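Loleo > Spielausleihe > Protokolle > 2019

Start Ausleihe Öffnungszeiten Protokolle Kontakt

Protokoll der Teamsitzung der Spielausleihe Loleo

Datum: 18. Mai 2019
Ort: Lesezimmer, Erdgeschoss
Beginn: 16.30 Uhr, Ende: 18.05 Uhr
Anwesend: Tyra Myklebust (Leitung der Sitzung), Kyung-tae Ji, Min-kyu Kwak, Gyu-bin Jin (Protokoll)
Entschuldigt: Ye-ji Um

TOP 1 Protokoll der letzten Sitzung

Das Protokoll wird mit einer Änderung angenommen. Unter TOP 3 muss es »Holzeisenbahn, großer Kasten« heißen. Der kleine Kasten ist weiterhin ausgeliehen.

TOP 2 Spielküche

Kyung-tae Ji berichtet über den Stand. Die Küche wird im Bestand unter der Nummer 2687 geführt, das Geschirr unter 2167. Beides stand bisher auf einem Blatt, was bei der Rückgabe mehrfach zu Rückfragen geführt hat. Ab sofort gibt es zwei Blätter. Die Küche selbst wird nicht verliehen, das Geschirr schon.

Zum Geschirr: Der bernsteinfarbene, durchscheinende Topf und der passende Deckel bleiben zusammen. Min-kyu Kwak hatte vorgeschlagen, die Deckel gesammelt in eine eigene Kiste zu legen. Das wird abgelehnt, weil der Deckel flach ist und unter anderen Teilen leicht übersehen wird. Er kommt beim Einräumen auf den Topf. Die hellblaue Schüssel gehört ebenfalls zum Satz und bleibt beim Kochgeschirr. Bisher lag sie öfter beim Sandspielzeug.

Die gelbe Kartoffel wird beim Spielgemüse eingetragen. Tyra Myklebust weist darauf hin, dass sie auf der alten Liste als »Stein, gelb« steht. Gyu-bin Jin ändert den Eintrag.

Zur Arbeitsplatte: Die Platte mit dem Holzmuster soll nur mit einem feuchten Tuch abgewischt werden. Scheuermilch bitte nicht verwenden, auch nicht für die Rückwand mit dem Fliesenmuster. Die sichtbaren Schraubenköpfe werden zweimal im Jahr auf festen Sitz geprüft, das nächste Mal im Oktober. Kyung-tae Ji übernimmt das und trägt es in den Wandkalender ein.

Länger besprochen wird die Frage, ob die Küche ans Fenster gestellt werden soll. Dafür spricht das Licht. Dagegen spricht, dass die Tür zum Lager dann nur noch halb aufgeht. Min-kyu Kwak hat nachgemessen, der Platz reicht knapp nicht. Die Küche bleibt, wo sie ist.

Beschluss: Zwei getrennte Bestandsblätter, Topf und Deckel immer zusammen, Standort unverändert. Einstimmig.

TOP 3 Ersatzteile und Bestellungen

Bei Brisar wurde wegen weiterer Gemüseteile angefragt. Eine Antwort liegt noch nicht vor. Tyra Myklebust fragt Anfang der Woche telefonisch nach. Gewünscht sind vor allem größere Stücke — die kleinen Erbsen aus dem vorigen Satz waren für die Altersgruppe nicht geeignet und sind aussortiert.

Das Angebot von Kasprzak für einen zweiten Spielherd wird zur Kenntnis genommen. Der Herd ist breiter als gedacht und würde einen Regalplatz kosten. Die Entscheidung wird vertagt, bis Ye-ji Um wieder dabei ist, da sie die Regale betreut.

TOP 4 Rückgabe und Reinigung

Im Frühjahr kamen 4 Sätze unvollständig zurück. In drei Fällen wurden die Teile nachgereicht. Beim vierten Satz, Nummer 1836 (Kaufladen), fehlt weiterhin die Kassenschublade. Gyu-bin Jin schreibt die Familie noch einmal an, eine Gebühr wird vorerst nicht erhoben.

Die Reinigung der Kunststoffteile läuft weiter wie bisher: lauwarmes Wasser, etwas Spülmittel, danach auf dem Gitter trocknen lassen. Stoffteile kommen in den Beutel neben der Spüle. Min-kyu Kwak bittet darum, nasse Teile nicht in die geschlossenen Kisten zu legen. Im März roch eine Kiste muffig und musste komplett ausgewaschen werden.

TOP 5 Beschriftung der Regale

Die alten Etiketten lösen sich. Es werden neue gedruckt, größere Schrift, dazu ein einfaches Bild des Inhalts, damit auch die Kinder beim Wegräumen wissen, was wohin gehört. Für die Küchenfächer sind vorgesehen: Kochgeschirr, Teller und Becher, Obst und Gemüse, Sonstiges. Tyra Myklebust hält »Sonstiges« für zu ungenau, ein besserer Vorschlag findet sich in der Sitzung nicht. Es bleibt zunächst dabei.

TOP 6 Verschiedenes

Die Spielausleihe Drekemier hat angefragt, ob ein Tausch von Puzzles möglich ist. Grundsätzlich ja, Kyung-tae Ji stellt eine Liste zusammen. Die Puzzles mit fehlenden Teilen sollen nicht auf die Liste.

Der Schlüssel für den Lagerschrank hängt wieder am Haken links von der Tür. Bitte dort auch wieder hinhängen.

Offene Aufgaben

Tyra Myklebust: Anruf bei Brisar
Kyung-tae Ji: Schrauben prüfen (Oktober), Puzzleliste
Min-kyu Kwak: Etiketten drucken
Gyu-bin Jin: Bestandsblätter 2687 und 2167, Eintrag Kartoffel, Schreiben wegen 1836

0 Kommentare 3 Mal geteilt

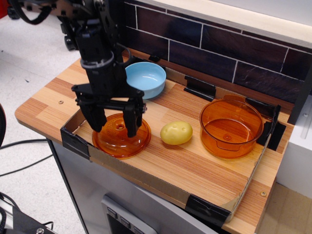 Ergänzungen zum Protokoll bitte bis zur nächsten Sitzung an Gyu-bin Jin.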